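3.2 Starting state of the cloth

Most written instructions for folding begin with the item already spread flat. In the households we visited in Cenham, that was rarely where the work began. Laundry came out of the basket in a heap, and the first task was to find an edge or a corner that could be held.
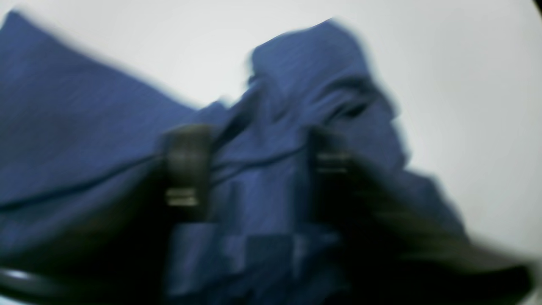
Figure 4. Blue woven cloth, bunched on a white surface.

We use the term "open heap" for cloth that is bunched in one part and fairly flat in another. It differs from a "closed heap," in which no flat panel can be found without lifting the item. The distinction was first drawn by Achari during the pilot work at Solheim, and we kept it because the two states led people to start in different ways. With an open heap, most participants took hold of the flat part and pulled it away from the folds. With a closed heap they tended to lift the whole item and shake it, sometimes twice.

Creases caused more trouble than we expected. In a plain cloth of one color, a tight fold and a sewn seam can look much the same — both read as a dark line — and participants often ran a thumb along the line before deciding which it was. Patterned cloth gave them more to go on, as the print breaks at a fold.

Each participant handled 9 items, and we allowed 35 seconds for each one to be brought flat. Smoothing with the palm was counted as part of this step. Squaring the corners was not, and is treated in Section 3.3. Where an item slid off the work surface, the trial was repeated with a fresh heap.

Heaps were made by dropping the cloth from a fixed height, following the procedure in Midtbø's earlier study of table linen. We did not try to make any two heaps alike. After each drop, one of us coded the state as open or closed before the participant came to the table.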